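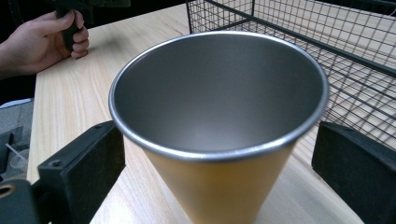
Section 5: Metal cups and bowls

5.1 Scope

This section applies to all metal cups and mixing bowls supplied with the Harby kitchen set and kept in the shared kitchens at Joltdale. It covers first use, daily washing, drying and storage. Glass and ceramic items are dealt with in Section 6. Knives and other sharp items are dealt with in Section 7.

Two kinds of finish are found in the set. Coloured cups, including the gold ones, have an anodised outer wall and a plain metal inside. Bowls are of stainless steel throughout, with no coating. The two finishes must not be cleaned in the same way, and users should check which kind they are holding before they begin.

5.2 Before first use

1. Remove all labels and packing paper. Any glue left behind may be rubbed off with a little cooking oil on a soft cloth.
2. Wash each item by hand in warm water with washing-up liquid.
3. Rinse under the cold tap and dry at once with a clean tea towel.
4. Run a fingertip lightly around the outside of the rolled rim. If any roughness is felt, put the item aside and report it to the kitchen office.

CAUTION: Do not attempt to file or sand a rough rim.

5.3 Washing coloured cups

1. Empty the cup and rinse it.
2. Wash the outside with a soft sponge. Scouring pads, wire wool and cream cleaners will scratch the colour, and the damage cannot be repaired.
3. Wash the inside with the same sponge, paying attention to the bottom, where tea and coffee leave a ring.
4. For a stubborn ring, fill the cup with 300 ml of warm water and one teaspoon of bicarbonate of soda. Leave for 40 minutes, then rinse.

CAUTION: Coloured cups must not be put in the dishwasher. Dishwasher tablets will dull the finish – in some cases after a single wash.

5.4 Washing steel bowls

Steel bowls may be washed by hand or in the dishwasher. In the dishwasher, place each bowl face down on the lower rack and leave a gap between it and its neighbours.
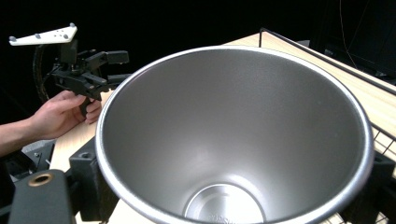
Stainless steel bowl with rolled rim and flat base. Users should look at the base for stamped lettering before reporting a fault.

Dried dough or batter should be soaked off in cold water. Salt must not be left standing in a bowl, as it can cause small pits in the steel. White marks left by hard water may be wiped away with a cloth dampened with vinegar, after which the bowl is to be rinsed and dried.

NOTE: Lettering on older bowls may be too worn to read. In that case, write "stamp not legible" on the fault form and give the shelf number instead.

5.5 Storage

1. Check that every item is fully dry, including under the rim.
2. Stack bowls by size, largest at the bottom, on the Amow shelf unit. No stack may hold more than 5 bowls.
3. Stand coloured cups singly, open end up. Do not place one cup inside another; they jam easily and the outer walls rub.
4. Leave the cupboard door ajar for a short time after a large wash.

If two bowls become stuck together, stand the lower one in warm water, put cold water in the upper one, and turn gently. Do not strike the rim.

5.6 Replacement

Dented items may remain in use provided that they stand level and the rim is smooth. Replacements are ordered each June through the Javier catalogue, and requests received after the order has been placed will be held over to the following year.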